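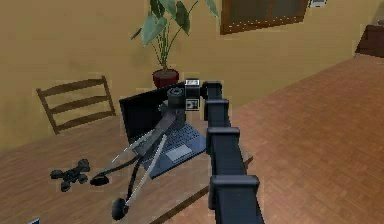 Laptop on the wooden table

Ondmont Garden Board > Vegetables > Tomatoes in buckets, year two

rirlowgrower
OK, I'm hooked. Last year I had 3 tomato plants in buckets, and this year it's 12, and I've already got green fruit on the Antwi plants! If you only have a patio, please try this. I started the seeds indoors in March and moved them out once the nights warmed up.

plotless_in_ondmont
Twelve! Love it. Are you pinching off the suckers or letting them go wild?

rirlowgrower
Pinching, every few days. I get such big fruit that way.

beanpole88
I'd argue with that one. Antwi is a bush type and you're throwing away half your crop. I quit pinching mine two summers ago and picked way more, right up until frost.

rirlowgrower
Hmm, the seed packet says bush but mine are up to my chin and still climbing. Could I have gotten a mix-up? 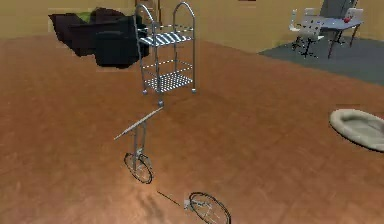 How often should I water a tomato in a five-gallon bucket?
Once a day in hot weather, in the morning, until it runs out of the holes in the bottom. In cooler weather, stick a finger in the soil and wait if it's still damp an inch down.

beanpole88
Chin high? Then sure, a mix-up is possible. Leave two unpinched and compare, I'd love to see how they do.

mossy_steps
Once a day isn't enough on my deck. It faces west and the leaves droop by four o'clock, so I water again after supper. Mulch helped a ton, though! I use chopped straw.

plotless_in_ondmont
Straw brought slugs to mine. Shredded leaves have been great so far.

rirlowgrower
Leaves it is, I have bags of them. And I've tied yarn on the two I'm leaving alone. Going out to look at them again right now, haha.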